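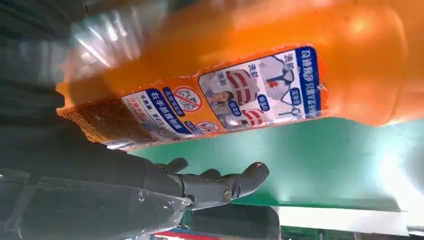 写真1:洗濯用品らしいボトルのラベル。「洗前」「洗后」の比較図あり

襟汚れ用前処理剤の中文ラベルについて
洗濯・しみ抜き板 > 洗剤・前処理剤
閲覧数 3,277

1 投稿者:dusteo_w 2022年1月27日
写真1のオレンジ色のボトルについて、使い方を確認したい。ラベルは中国語で、白地に青枠の面に赤白ストライプの衣類が二点、襟かハンガーのような線図が一点ある。脇に「洗前」「洗后」とあるので、洗濯前後の比較と読んだ。左側の小さい面には斜線入りの赤い丸印と、「右手抓握」で始まる青い帯がある。その下の細かい字は写真では読めない。
題名に襟汚れ用と書いたのは、購入時の商品ページがその分類だったため。用途は綿100%の白ワイシャツの襟と袖口。現在は固形石けんで部分洗いをしてから洗濯機に入れている。
質問は次の二点。
・乾いた襟に直接塗るのか、濡らしてから塗るのか
・放置時間の目安

2 投稿者:kettou_40
「洗前」は「洗う前」で合っている。「后」は「後」の簡体字。比較図は効果の説明であって、手順の説明とは限らない。そこから塗り方は判断できない。

3 投稿者:lab_shimi
「右手抓握」は「右手でつかむ」の意。前後の文がないと断定は避けるが、持ち方に関する表示と思われる。赤い丸印は禁止表示。斜線の下の絵が何か分からないと、何が禁止なのかは言えない。
細かい字の部分を正面から撮り直してもらえれば訳す。照明がボトルの肩に反射しているので、窓に対して斜めに置いて撮るとよい。

4 投稿者:breder_ki
一般論として、襟の皮脂汚れ用の前処理剤は乾いた状態で塗るほうが効く。水を先に含ませると界面活性剤が薄まり、繊維への浸透も落ちる。放置は5分。それ以上置いても差は小さい。

5 投稿者:kettou_40
>>4
一般論を個別の製品に当てはめるのは反対。酵素配合の製品なら水分がないと働かない。乾いた襟に少量だけ塗って放置すると、表面で乾いて終わる。成分表示を読むのが先。

6 投稿者:breder_ki
>>5
液体の前処理剤には初めから水が入っている。塗った箇所が乾くほどの少量なら、量が足りていないだけ。
手元の記録では、綿ブロードの襟を左右に分け、左を乾燥状態、右を湿潤状態で処理した。洗剤は手持ちのManríquezの液体、水温40℃、放置5分。12月に同条件で6枚。5枚は左のほうが黄ばみが薄く、1枚は差なし。評価は目視。

7 投稿者:kettou_40
>>6
左右で元の汚れ方が違う可能性がある。首の当たり方は左右均等ではない。6枚とも左が乾燥側なら、その偏りを拾っているかもしれない。途中で入れ替えるべき。

8 投稿者:breder_ki
>>7
入れ替えはしていない。その点は認める。次は3枚ずつで交互にやる。

9 投稿者:woltcombe
横から失礼。塗布量の話が抜けている。襟一枚に対して液が縁からにじみ出る程度だと、洗濯機に入れた時点で泡が増えすぎる。ドラム式だとすすぎが延びる機種もある。こちらは襟の折り山に沿って一筋、袖口は外周の内側に一筋。指では伸ばさず、毛の柔らかいブラシで繊維の目に沿って軽くなじませる。
こすりすぎると折り山が白く擦れる。色物はここで失敗する。

10 投稿者:dusteo_w
回答どうも。整理すると、成分を確認するまで乾湿は保留、塗布量は折り山に一筋。
追加情報。洗濯機は縦型、普段の水量は50L。水温は水道水のままで、今の時期は冷たい。湯に変える意味はあるか。

11 投稿者:lab_shimi
皮脂が相手なら水温の影響は大きい。40℃前後まで上げると落ち方が変わる。ただし縦型で50L全部を湯にする必要はない。洗面器に湯を張って襟だけ先に浸け、その後で通常洗いに回せば足りる。

12 投稿者:woltcombe
>>11
浸けるなら前処理剤を塗ったあとか、塗る前か。>>4と>>5の対立に戻る。

13 投稿者:lab_shimi
>>12
塗ったあと。5分置いてから湯に浸ける。乾いた状態で塗っても、その後で水分と温度が加わる。酵素配合でもこの順番なら大きな損はない。

14 投稿者:kettou_40
>>13
その手順なら異論は少ない。ただ、酵素が毛や絹を傷める可能性は残る。赤い丸印がそれを指しているのかは写真では分からないので、綿以外に使う前に必ず読むこと。
あと漂白剤との併用は成分が分かるまでしないこと。

15 投稿者:mado_1486
前に同じような中文ラベルの洗剤を翻訳アプリで読んだが、ボトルが湾曲していると端の字が崩れて誤訳が出た。面ごとに分けて撮るほうが認識率は上がる。首に近いほうの細かい赤茶色の印刷部分は地が網目状なので、たぶんアプリでは無理。手入力になる。

16 投稿者:lab_shimi
>>15
同意。まず成分と使用方法の見出しを探す。「成分」はそのまま、使用方法は「使用方法」か「使用说明」と書かれることが多い。「注意事项」が注意事項。その三か所だけ撮れば足りる。

17 投稿者:breder_ki
>>13
放置後に湯なら、こちらの結果とも矛盾しない。次回は浸け置きありの条件も加える。水温は40℃で固定。

18 投稿者:dusteo_w
面ごとに撮り直して別スレに上げる。それまでは固形石けんで続ける。ブラシは古い歯ブラシしかないが、硬さは「ふつう」で問題ないか。

19 投稿者:woltcombe
>>18
白の綿ならふつうで可。色物は「やわらかめ」。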